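Sperling launches carpet tile for working floors, with matching covers for floor outlets

31 Jan 2023

12 shares | 0 comments

Sperling, the commercial flooring supplier, has added a new carpet tile to its range for offices, training rooms and workshops. The tile is called Sekau and is on sale from today through the company's trade counters and its contract sales team.

Sekau is a low, dense tile with a flecked pattern, meant for rooms where desks are moved often and where equipment is wheeled in and out. It comes in 14 colours, from pale stone to a near-black navy. All of them are mixed shades. Sperling says plain colours were left out after fitters reported that they show dust and thread too readily between cleans.

The tiles are sold in boxes covering four square metres and can be laid in one direction or quarter-turned. They are fixed with a tackifier, so a single tile can be lifted and replaced without disturbing the ones next to it. The backing, known as Pletex, is made by Sperling at its own plant and is also used in two of the company's existing ranges.

Floor outlets were a large part of the work on the new range. In many buildings the power and data points are set into the floor, and the carpet has to be cut to fit closely round each one. A poor cut frays and lifts at the corners. Each Sekau order can now include a cutting template for square outlet boxes, along with a trim frame for outlets where the old edge has worn.
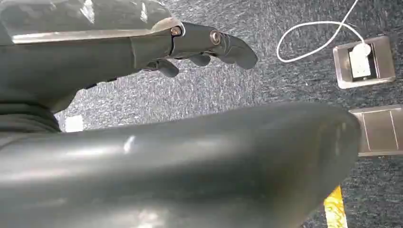 A square metal floor outlet box set into speckled blue-grey carpet.

"Most of the calls we get after a job are about the edges," said Napaporn Thepsuriya, head of product at Sperling. "The middle of the floor looks after itself. It's the doorways, the columns and the outlet boxes that need the time, and fitters asked us for something to help with the boxes in particular. The template is a simple bit of kit but it saves measuring every one by hand."

The range was tried out in January at the offices of Findex, a records and archiving firm, where around 100 square metres were laid in two training rooms and a connecting corridor. The existing floor outlets were kept in place and the new tiles cut round them. The rooms were back in use the following morning.

Anathi Cele, facilities manager at Findex, said: "We move the tables for nearly every session, so we needed power in the floor and we needed to be able to get at it. The old carpet had come away from the boxes and people were catching their heels. The new tiles sit flat. We kept a box of spares in the store cupboard and we know how to swap one if we have to."

Sekau can be vacuumed daily and cleaned by hot water extraction. Sperling advises switching off and covering floor outlets before any wet cleaning, and leaving the carpet to dry fully before power is restored. Written care instructions are packed in every box.

Samples are free to architects, contractors and facilities teams. The cutting template and trim frame can also be bought separately for use with other Sperling tiles of the same thickness.

Requests for samples and press enquiries should be sent to the Sperling contract sales office.

Share this release | 12 shares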